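このサイトでは利便性向上のためCookieを使用しています。閲覧を続けると、Cookieの使用に同意したものとみなされます。[同意する] [詳細]

革の手縫い、縫い目が斜めにならない件

1 :nuime_hajime
はじめまして。レザークラフトを始めて一年ちょっとの者です。ずっと独学で、名刺入れとかキーケースとか、家族に押しつけられるサイズのものばかり作っています。
で、相談なんですが、表の縫い目はそこそこ斜めにそろうのに、裏がどうしても一直線になってしまうんです。菱目打ちは4mm、糸は麻にロウを引いたやつ。本には「裏も表と同じように縫えます」と涼しい顔で書いてあるんですが、うちの裏面は全然同じじゃない。
次は義父の還暦祝い(60歳です)に長財布を作りたくて、今度ばかりは裏もちゃんとしたいんです。どこを直せばいいでしょうか。

2 :kawaya_oku
ようこそー。裏が一直線になるのは、ほぼ針の順番ですね。右手と左手、どっちを先に通してるか毎回同じになってます? 途中でお茶を飲んだり電話に出たりすると、戻ってきたとき逆になる人がすごく多いです(私です)。

3 :nuime_hajime
>>2
うわ、それかも……。毎回同じつもりでしたが、端まで行って糸を継いだあとは怪しいです。ちなみに先に入れた針の糸をもう一方の針で刺しちゃうことも多くて、抜くときに「ブチッ」って手応えがあるとその日はもうやめたくなります。

4 :Oleksandra_P
わたしは順番より穴だと思います。菱目打ちを垂直に打てていないと、表は合っていても裏の穴が流れます。流れた穴に正しい順番で糸を通しても、きれいにはなりません。
一枚革で試し打ちして、裏返して定規を当ててみてください。話はそれからです。

5 :kawaya_oku
>>4
うーん、それもあるけど、表がそろってるなら穴はまあ大丈夫なんじゃないかなあ。最初から疑うところを増やすと、初心者さんはしんどいですよ。

6 :Oleksandra_P
>>5
表がそろうのは当たり前です。刃を置いた側ですから。裏を見ないと何もわかりません。

7 :mac_macaraeg
まあまあ。二人とも正しいと思うけどなあ。
おれは昔、Iltsteadの駅裏にあった教室に通ってたんだけど、Fongchan Sangkhawat先生っていう、とにかく口数の少ない先生がいてさ。最初の3回は財布どころかカードケースも作らせてくれないの。ひたすら端切れ。12センチの直線を引いて、打って、縫って、ほどいて、また縫う。月謝払って端切れかよ!って内心すごく思ってた。
でもそのとき身についたのが、糸を引く向きなんだよね。先に通した糸を手前に寄せるのか奥に寄せるのか、あと右手は上に、左手は下に引くとか、そういうやつ。これが途中で変わると、順番が合ってても目が寝ちゃう。 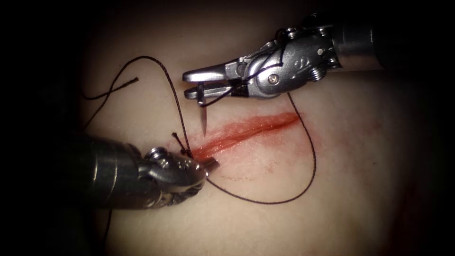
それで4回目にやっと小銭入れを縫わせてもらったら、自分でもびっくりするくらいそろってて、帰りの電車でずっと裏側ばっかり眺めてた。隣に座ったおばさんに変な顔されたけど、うれしかったなあ。
だから還暦祝いの前に、まず端切れで何本か縫うのをおすすめします。財布と同じ厚みに貼り合わせてからやるのがコツ。薄い革でうまくいっても、重ねると別の世界だから。

8 :nuime_hajime
>>7
引く向き! まったく意識してませんでした。今まで、とにかくぎゅっと力いっぱい引いてました。

9 :mac_macaraeg
>>8
力いっぱいはやめといたほうがいいよ。革に糸が食い込んで、穴のまわりがしわしわになる。毎回同じ力で、スッと止まるところまで。とくにタンニンなめしの柔らかめのやつは締めすぎが目立つ。

10 :cherrymae_b
横からすみません、引く力の話、すごくわかります。わたしは左利きなんですが、教本の右左を全部ひっくり返して読んでいたら途中で頭がこんがらがって、結局「利き手の針を先に」って紙に書いて作業机に貼りました。縫う方向も逆になるので、菱目の傾きも本の写真と合わなくて、しばらく自分だけ不良品を買ったのかと思ってましたよ〜。
左利きの人いたら、最初に教本の写真を鏡に映してみてください。かなり楽になります。

11 :kawaya_oku
>>10
鏡! それは思いつかなかった。

12 :Oleksandra_P
左利きの場合は革を反対側から縫えばよいので、鏡は必要ないと思いますが……。

13 :cherrymae_b
>>12
それができる人はそうしてください(笑) わたしは鏡派です。

14 :nuime_hajime
途中経過です。言われたとおり、まず菱目打ちで端切れに打って裏返してみました。
Oleksandra_Pさん、すみません、穴、流れてました……。しかも右に行くほどひどいです。表だけ見て安心してた自分が恥ずかしい。
なお順番も間違えてました。kawaya_okuさんの言うとおり、糸を継いだところから先が逆。両方でした。

15 :Oleksandra_P
>>14
謝ることはありません。右に行くほど流れるのは、座る位置のせいかもしれません。打つ場所を体の正面に持ってきて、刃を横からのぞき込まず、真上から見てください。打つたびに革のほうを動かすんです。面倒ですけど。
どうしても流れるなら、菱目打ちは浅く打って跡だけつけて、最後は菱ギリで一つずつ開ける方法もあります。わたしは厚いところは全部それです。

16 :kawaya_oku
>>14
引き分けってことで!(負けた気がする)
菱ギリは研がないと本当に刺さらないので、買ったらまず研いでくださいね。買ったままの状態で使って「菱ギリは難しい」って言ってる人、半分は研いでないだけだと思う。

17 :imelda_s
菱ギリはちょっと反対かな。垂直に打てない人が垂直に刺せるかというと、そっちのほうが難しいですよ。自分は長財布三つ作って、三つとも菱ギリで裏がガタガタになりました。ハンドプレスに替えたら一発で解決。お金で解決するのも立派な技術です。

18 :mac_macaraeg
>>17
それ言っちゃうかあ。でも集合住宅なら音の面でもプレスはありだね。夜に木槌を鳴らさなくて済むし。

19 :nuime_hajime
プレス、値段を見てそっと画面を閉じました。しばらくは木槌でがんばります。
ところで糸なんですが、麻のまま行くか、ポリエステルに替えるか迷っています。義父は財布をズボンの後ろポケットに入れて座る人なので、すり切れないか心配で。

20 :imelda_s
後ろポケットならポリ一択。端はライターで焼き止めすれば終わりだし。焼きすぎると革まで焦げるから、そこだけ注意。

21 :kawaya_oku
私は麻が好きだけど、その使い方だとポリかなあ。麻の風合いは捨てがたいんですけどね。ロウをしっかり引いておけば何年かは平気ですし、切れたら縫い直してあげるのも、贈り物としてはいいと思いますよ。

22 :cherrymae_b
縫い直しを口実に顔を見に行けますしね!

23 :nuime_hajime
>>22
それいいですね。義父も会うたびに「次は何を作ってるんだ」と聞いてくる人なので。
色は焦げ茶、糸は生成りにするつもりです。誕生日が11月なので、あと何本か端切れを縫ってから型紙にかかります。

24 :mac_macaraeg
焦げ茶に生成りだと目がめちゃくちゃ目立つぞ〜。自信がつくまでは糸も茶色にしとけ。

25 :nuime_hajime
>>24
……茶色の糸、注文してきます。

新着スレッドのお知らせをメールで受け取りませんか? メールアドレスを登録すると、週に一度まとめてお届けします。[登録する]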